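Two-armed shelf picker takes shape in Gandano workshop

2024-06-27

Members of the Zoren shared workshop in Gandano are trying to get a two-armed robot to move black plastic trays between a yellow shelf and a bin on the floor. The project is called Hadari, it has been going since December, and the group says it will be ready to show the public before long. We have heard that before.

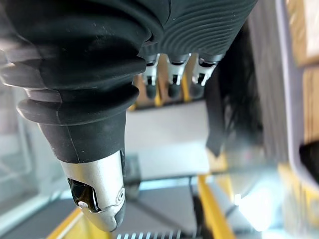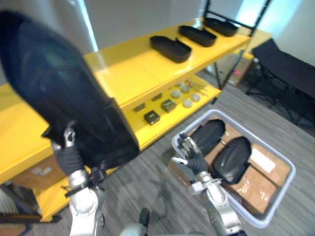
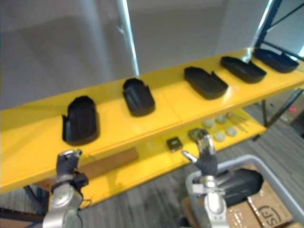
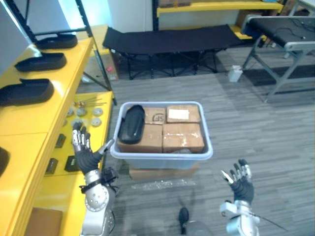

Hadari at work in the Zoren workshop. The first picture is a close view of one hand, with its metal fingertip.

The job sounds simple enough. Trays sit in a row on the top shelf, the bin stands on the carpet, and the arms are meant to deal with the things between them. Small blocks, discs and thin metal rods share the lower shelf, and the group hopes to get on to those later in the year.

Whether it needs hands with fingers at all is another matter. A suction cup on a stick would probably lift a plastic tray, and Zoren members have put up 165 posts on their own message board arguing the point. The builders' answer is that a cup would be no use with the rods. Perhaps so, but the rods are not what they have promised to show.

The group has set itself a target of 200 moves in a row without anyone stepping in. It has not published a single figure for how many it manages now. Asked for one, it sent us a link to its parts list.

Money is the other question. Hadari has had three small grants from the Chávez fund, which normally pays for tools that all members can use. A bandsaw and a new extractor are still on the waiting list – both were asked for before the robot was.

None of this makes it a bad project. Plenty of people learn a lot from building something awkward, and the workshop is busier on Hadari evenings. But a public showing ought to come with a count of drops as well as lifts.

Zoren says a date will be put up on its door.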